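Grelmont
Inicio | Servicios | Quiénes somos | Tarifas | Contacto

Quiénes somos

Grelmont ordena cosas pequeñas. Lo decimos pronto porque hay gente que llega hasta aquí buscando una gestoría y conviene no hacerle perder la mañana.

Nos llega el contenido de cajones, latas de galletas, botes de café y bolsas de supermercado con un nudo imposible, y lo devolvemos clasificado, en recipientes con divisiones y con una lista de lo que hay dentro. Trabajamos para ferreterías que cierran, talleres que se mudan, colegios con un armario de manualidades que da miedo abrir y particulares que han heredado un garaje. Al particular del garaje le tenemos un cariño especial. Suele llamar a última hora de la tarde, en voz baja, como quien confiesa algo.

Empezamos en Sturnlow, en la trastienda de un local de marcos, con una mesa prestada y la idea, bastante ingenua, de que casi todo lo que hay en un cajón son tornillos. Los tornillos son la parte fácil. Lo difícil es el tapón rosa.

Por tapón rosa entendemos, en la jerga de la casa, cualquier pieza de color alegre y forma redondeada que perteneció a algo y ya no sabemos a qué. Los hay con ranura, con rosca y con un agujero que parece importante. Ningún cliente se atreve a tirarlo y ninguno recuerda haberlo comprado. 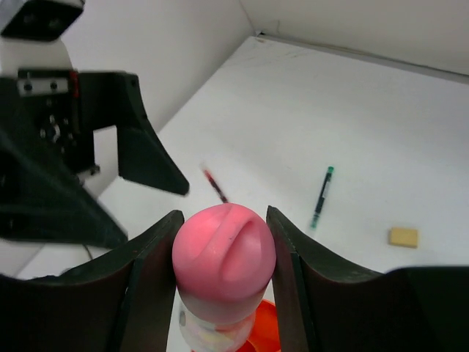
Cómo trabajamos

Primero volcamos. Parece poca cosa, pero hemos tenido largas discusiones sobre la manera correcta de volcar una lata y la conclusión provisional es que despacio.

Luego separamos por familias: metal, plástico, goma, madera y «ya veremos». La familia «ya veremos» es la más numerosa y la que justifica nuestras tarifas. Dentro de cada una afinamos hasta donde el cliente quiera pagar. Hay quien se conforma con las arandelas en un compartimento y las tuercas en otro, y hay quien pide las arandelas por diámetro interior, exterior y grosor. A estos últimos les hacemos un presupuesto aparte y les deseamos lo mejor.

Usamos mesas blancas. Probamos una verde muy elegante y estuvimos una semana buscando juntas de goma que teníamos delante.

De recipientes podríamos hablar mucho más de lo que cabe en esta página. Nuestra preferencia va por los redondos con divisiones en forma de cuña, como los de los aperitivos, a ser posible de un color que se vea desde la puerta. En los rectangulares las piezas se amontonan en las esquinas y hay que sacarlas con la uña. En los redondos también se amontonan, pero todas en el mismo vértice, y uno sabe adónde ir a buscarlas. Durante el trabajo los compartimentos conviven con lo que les va cayendo, una arandela al lado de un trocito de plástico traslúcido que igual es un separador o igual es basura, y esa duda se resuelve al final, con café.

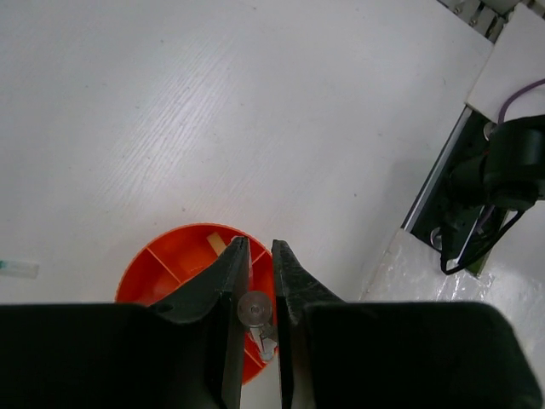 El café, por cierto, se toma en la otra sala. Esta norma se aprobó después de un incidente con una partida de remaches y no se ha vuelto a discutir.

Lo que no pasa la duda acaba en una caja que llamamos Gunn. El nombre venía impreso en el cartón cuando la recogimos y nos pareció más digno que «varios». Gunn contiene en este momento 1.258 piezas sin identificar, según el recuento de septiembre, que hicimos porque llovía. El cliente puede llevarse su parte de Gunn o dejárnosla en custodia. Casi todos la dejan, y alguno ha llamado meses después preguntando por una pieza concreta, que describe como «así, redondita».

Algunos datos

Desde que abrimos hemos vaciado unos 38 garajes, contando dos que resultaron ser trasteros y uno que era un dormitorio. Tenemos tres mesas y un cajón propio que preferimos no enseñar.

Justport

Justport es nuestro servicio a distancia. Usted nos manda la caja, nosotros la clasificamos y se la mandamos de vuelta. Pedimos solo que la cierre bien con cinta, por todos los lados, incluido el de abajo. Con «incluido el de abajo» se resume la historia de nuestros primeros envíos.

No aceptamos pilas, cristales rotos, productos líquidos ni rompecabezas. Con los rompecabezas lo intentamos una vez.

Dónde estamos

Seguimos en Sturnlow, ahora en un bajo con ventana. Atendemos por la mañana y, si la puerta está cerrada, llame con los nudillos: el timbre está desmontado y clasificado. Para pedir presupuesto basta con una foto del cajón abierto, sin ordenarlo antes. La gente lo ordena antes, y luego nos quedan cortos los presupuestos.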